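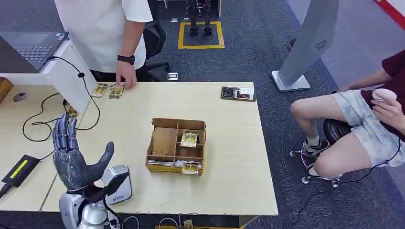 Card sorting bench, head camera view, right after homing.

Slide 1. Say what the comparison covers: two hands, one arm, one task. The Skurker hand has a rubbery thumb. The Poulain gripper is a plain parallel jaw. Both ran on the Tatbridge controller with the same gains. The task is to take one card, hold it and place it in the organizer.

Slide 2. Cards are a poor match for a parallel jaw. The jaw wants an edge to close on, and a card lying flat offers very little. Give the 3 failure types: slide, double pick, bent corner. Don't read out the table.

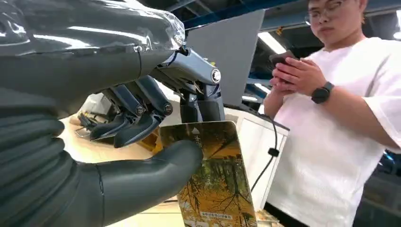 Traltemthorpe, March

Slide 3. Wrist camera. Point out the thumb tip on the face of the card and the metal fingers coming down from above. Most of the holding force goes through the thumb, so thumb torque is the number to watch. The wrist view loses the lower edge of the card in this grasp. We take card angle from the head camera once the grasp closes.

Slide 4. Test plan: 2000 picks per hand, 3 card finishes, operator on the controller for the first block only. Gloss is the hardest finish for both. Pause here for questions about lighting.

Slide 5. Open items. Finger cable routing near the knuckle. Controller lag on release. Whether film on the back of the hand affects the wrist camera exposure; we haven't tested this. Leave the settings slide up at the end.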